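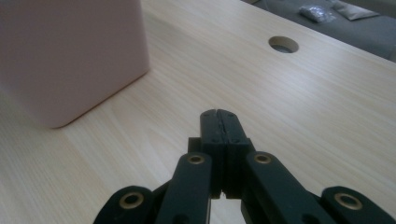
Session 4: Building a hand-held gripper, and what to expect from it

Notes for the shared workshop group. Read these before Friday. Bring your printed links and your own screwdriver, as the workshop ones go missing.

1. Why bother?

You may have seen the Cilero kit advertised as something that will have your robot tidying the house by the end of the month. I have my doubts. A hand-held gripper is a squeeze trigger, a few links, some pivots and two fingers. You carry it about, do a job with it, and record how the job went. Whether a machine can then copy you is a separate matter, and most of the write-ups go rather quiet at that point.

Still, it's a decent build. You learn about linkages, and you find out how clumsy your own hands are once you take the fingertips away.

2. The linkage

Inner and outer links run in pairs, with a ring fitting at each pivot. Check these points:

- Fingertips should meet along the whole seam. If they touch at the top and gape lower down, one of the links is probably the wrong way round.
- Pivots should turn freely with no side play. Tightening the screw until the wobble stops will also stop the gripper.
- Both sides should start moving at the same time. If one lags, look at the link holes before you blame the trigger.

Szymon Bielecka swears by reaming every hole by hand. I timed him at 157 minutes for one gripper and I'm not convinced it ran any better than mine. Try it if you have the evening free.

3. The box task

The usual first job is a small plastic box with a hinged lid. Open it, put something in, shut it. A child can do this. With two grippers it is surprisingly annoying, mostly because the latch is small and you can't feel it through the fingers.

Work with the box in the middle of the table and keep your elbows in. Sort out the cables before you begin, as a cable that tugs at the wrong moment will spoil an otherwise good attempt.

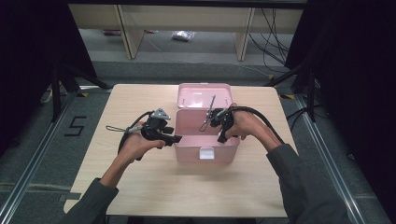
Go slowly on the lid. People tend to flick it up, which looks fine to the eye and gives you a recording with hardly anything useful in it.

4. How many attempts?

The Hellimex guide says 300. It doesn't say why, and I could find no comparison with a smaller number. For our purposes do as many as you can manage with care, and write down the bad ones too. A log with no failures in it will be sent back.

5. To hand in

A sketch of your linkage with the pivots marked, your attempt log, and 2 paragraphs on what you think the recordings would fail to teach a machine. Please don't copy the Trunstead brochure. I have read it.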